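Vernix will finally let you stop the next video

Vernix, the video hosting service used mainly by small publishers and course makers, has added an off switch for autoplay. Customers had been asking for it since January of last year, when the company turned autoplay on for everyone and described the change as a gift.

The new setting lives in the player menu, two levels down, under a heading called Flow. Site owners can switch autoplay off for a whole library or for a single video, and viewers who turn it off should stay that way the next time they visit. Playlists with more than 200 videos will have to wait for a later update.

"We heard from customers that they would like a video to end," said Kusum Kaushik, who runs the player team. She added that the team was proud of the result, and that the menu heading was under review.

The change reaches paid accounts on 2 June 2022. Free accounts get it 12 days later, so their viewers have nearly two more weeks of finding out what comes after a tutorial on grouting. (More grouting, usually.)

Vernix has also rewritten the countdown card that appears between videos. It used to give viewers five seconds to object. It now gives them 20, and the Cancel button has been made the same size as the Play button – a concession that one customer, the language school Altlow, had requested in writing four times. 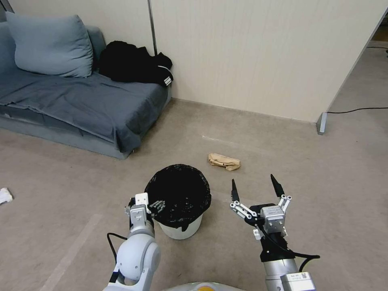

Rival host Bevow, which has never offered autoplay and until recently listed this as a missing feature on its own website, moved quickly to call it a principle. Its head of product, Ileana Pascu, said the company designs for people watching at home who may well have nodded off. Anyone with a sofa, a big cushion propped against the back and a rumpled throw over the seat will see her point. Bevow did not say whether it plans to add autoplay, though a job listing posted last month asks for someone with experience in it.

Developers who embed the Vernix player through its API don't need to change anything, according to the release notes. A second release note, posted an hour later, lists what they need to change. Pricing stays the same, and the Flow menu is available in English only for now.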